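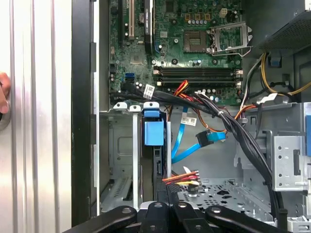 Black gripper, old desktop tower, plenty of cable still in the way.

Jan 7, 2022

I've been asked again whether a machine could do my job yet. My job, most days, is taking old office computers apart at Nurnside, so the parts can be sorted and the metal sold on. My answer is still no, but it's a slower no than it was in June.

The big things are fine. A side panel is a side panel, and a robot arm can be taught where it is. Cables are the trouble. They are never in the same place twice, they hide the clips you need to press, and they move as soon as you touch something else. A person shoves them aside with the back of a hand and doesn't think about it.

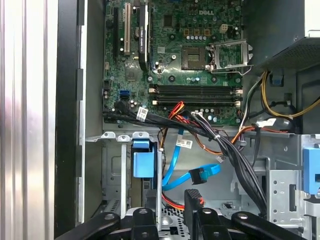

Memory slots and drive cages I'd put somewhere in the middle. The latches want a small push in the right direction, and you can feel when they give. A gripper has to be told what that feels like.

The people at Gromska reckon a machine will strip a whole tower within three years. I'd be happy with one that could unplug a SATA lead without pulling the board about. Out of 100 towers I might get 30 that are the same model, and even those have been opened and put back together by different hands.

Home is further off still — I'd trust a robot with a heatsink before I'd trust it with my washing up. I'll write about the Draller sorting line next, once I've spent a proper shift on it.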